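fruit-and-planter tabletop set – README

Maintainer: Ardalan Nikzad. Last touched in March. Ask me before renaming any folders, the Esen scripts break if you do.

What this is

Clips and stills of fake fruit getting put away in a clear plastic container, on a light wood table, with a planter sharing the space. Peaches, strawberries, cherries with the long stems. Small everyday tidying job, the kind you do before dinner. Part of the Hunero household series.

Why fruit: cheap, doesn't rot, and the shapes are annoying in different ways. Cherries roll. Stems catch on everything. Peaches are big enough to hide whatever is behind them. 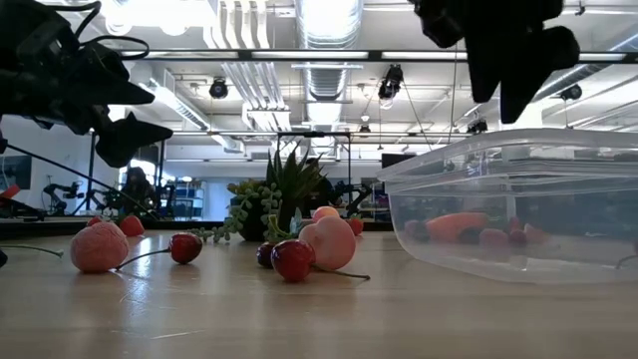
Contents

clips/ – 200 clips, 30 frames per second
stills/ – 3,000 stills pulled from the clips
notes/ – one text file per clip, free text, typos left alone
props.txt – shopping list with replacments

Longest clip is 60 seconds. Anything longer got cut into two and the second half has a "b" on the name.

Props

Fruit is from a mixed bag bought at Ririsico, topped up later when stems came off. Color match between the two bags is not great. The cherries run from bright red to almost black, so please don't use color alone to sort them, label by shape and stem.

Strawberries count as one class, big or small. Peaches same, the orange ones and the pink ones together. If you need them split, Tawfik labels have it, see labels_v2.

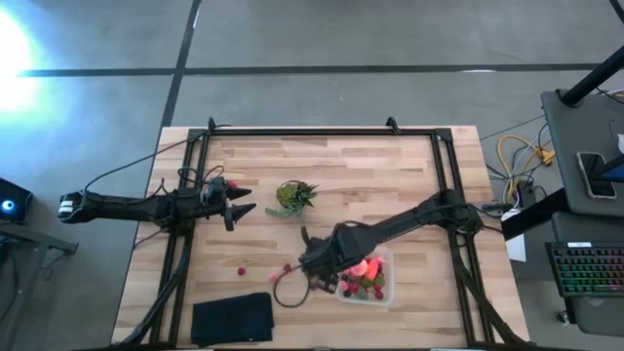
Setup notes

Wood top is butcher block, floor is gray concrete. Window glare comes and goes depending on time of day, morning is worst. We left the bright clips in. Filter with glare=1 if you don't want them.

Layout is shuffled between clips by hand. No fixed pattern. Planter moves too, sometimes fruit ends up tucked in behind it and you only get a sliver.

The planter

Artificial succulents in a dark round bowl, gravel on top. It is NOT a thing to be put away. Goes back on the table every time, stays out of the container. The trailing strands count as planter even when they spill over the rim and lie on the wood. A few early notes files call it "the cactus", same object. 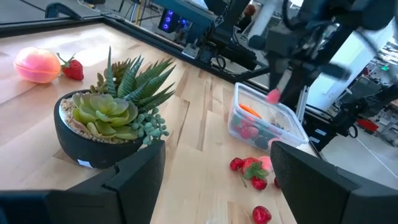 Container

Used without the lid. Carrot piece inside counts as "already stored", do not label it as a target. Same for any fruit that is in there at the start of a clip. Items seen through the plastic get partial=1, colors go muddy through the wall so go easy on those.

Known problems

- peach and strawberry touching: boxes overlap, fine, leave them
- stem boxes missing in a bunch of the early files
- cherry / dark cherry used inconsistantly in notes, mean the same class

To do

redo stem boxes
second bowl, lighter color
merge labels_v2 into main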